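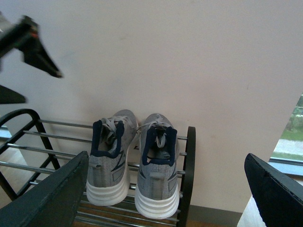 One reader wrote in after the last post to say that a rack by the front door only moves the pile up off the floor, and that what I needed was a cupboard with a door on it. I read the comment twice and then went and measured the hall again.

The hall is 186 cm long from the front door to the foot of the stairs, and narrow with it. I could fit a cupboard 40 cm deep along the wall, but then the front door would hit it before it was halfway open. I did look at one in Losulbridge, a tall white thing with tip-out drawers, and they wanted 565 pounds for it. My walking boots would not have gone in the drawers anyway. So the rack stays.

It is a simple thing, black at the ends with chrome bars across. The model is called the Kotance and it came flat in a box with a small spanner that rounded off the first bolt. I used my own after that. It is 65 cm wide, so it sits between the radiator and the door frame with enough room to get a hoover nozzle down the side.

What I have learned since April, when I put it together:

Shoes with a thick sole behave best. My grey trainers have a deep ridged sole and they stay where they are put, even when I leave one with its heel hanging over the front. Anything with a narrow heel drops between the bars and hangs there. I gave up on that and put the two pairs of smart shoes upstairs in the wardrobe.

Toes to the wall works better than toes out. I had them the other way at first and found I was turning every pair round before I could put them on. The drawback is that toes leave marks on paint. The wall is a very pale pink that looks white on a dull day, and I now wipe it down when I do the skirting board.

Mud goes straight through. There is nothing under the bars, so whatever dries on the soles ends up on the floorboards. I bought a rubber tray in Neltlow to go beneath, and it was too long. I cut it down with kitchen scissors — not a neat job, but it is at floor level and I have stopped seeing it.

I also stopped undoing laces. I know it ruins the backs of shoes. The trainers have a little tab on the heel and I pull them on by that, bow and all, and they have lasted well enough so far.

The coats are the next problem. The Serrano hooks I put up over the rack are too low, and the long coat brushes the top row of shoes whenever the door opens. They will have to go up by a hand's width, which means filling the old holes and finding the tin of paint. It is in the shed somewhere, behind the bikes.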